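Workshop Tips: Building a Two-Armed Picker Without Losing the Whole Winter

I have read plenty of build logs that promise a robot helper by the end of the month. I don't believe them. Ours lives at Stemholm, the shared shop, and the job we gave it is small: take a bunch of grapes, put it in a crate, and do the same again at the display stand. We call it Plustiter, which was somebody's typo on the parts order and stuck. These are the tips I'd pass on, for whatever they're worth to you.

Start with fake fruit

Artificial produce doesn't drip into the finger joints, and the bunch you test on tonight is the same bunch you tested on last night. It also flatters the machine. Plastic grapes forgive a squeeze that would make juice of the real thing, so don't let anyone tell you a clean run with them proves much. Use both hands on a bunch at first, one over the top and one at the side, and leave the clever one-handed stuff for later. 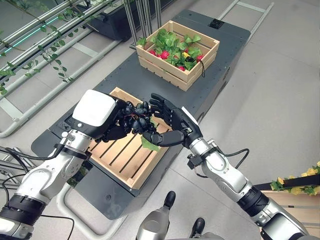

Pick slatted crates and keep the rims low

Plain wooden crates are cheap and easy to fix with a bit of glue. Sand the rims before you do anything else, as a splinter will snag a cable cover sooner than you'd think. Keep one crate empty as your target and don't move it between runs. If you must move it, mark its old corners on the cart with masking tape. I skipped the tape and wasted an evening blaming software.

Give the cables some slack, then check it

Run each arm through its full reach by hand, power off, and watch the loops at the wrist and elbow. A cable that looks fine at rest can pull tight at full stretch. I've seen people zip-tie everything flat so it looks neat in photos. Neat cables break too. Leave a soft loop at every joint that bends and look at it again after 28 runs.

Park the cart in the same spot

Rolling carts drift, even with the brakes on, whatever the catalog says. Put stops on the floor and push the cart up against them every time. Leave a proper gap between the cart and the stand as well.
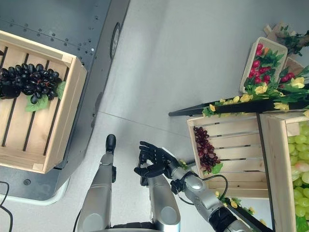
We had the gap too tight for most of June and the elbows paid for it. I was told better planning software would sort that out, and perhaps it would have, but pushing the cart back took a minute and cost nothing. Try the boring fix first. Our tape measure dates from 1998 and has solved more problems than the MacKinnon add-on board we all chipped in for.

Dress the stand last

Vines, roses and yellow flowers make a display look finished, and they give fingers plenty to catch on. Get 7 good runs in a row on bare shelves before you hang any greenery. Then expect to do half the work over. Check between the fingers for stray leaves before each session.

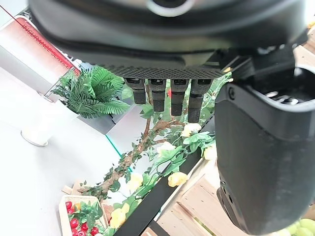 Posted by the Plovomness bench notes page
Filed under: Shop Tips, Home Builds

Keep a paper log

Write down the misses as well as the hits. A video of one good pick will fool you faster than it fools your friends. If somebody says their build has done 1000 picks, ask how many were dropped and who was standing next to it at the time. I still do my own grapes by hand at home, and I'm quicker.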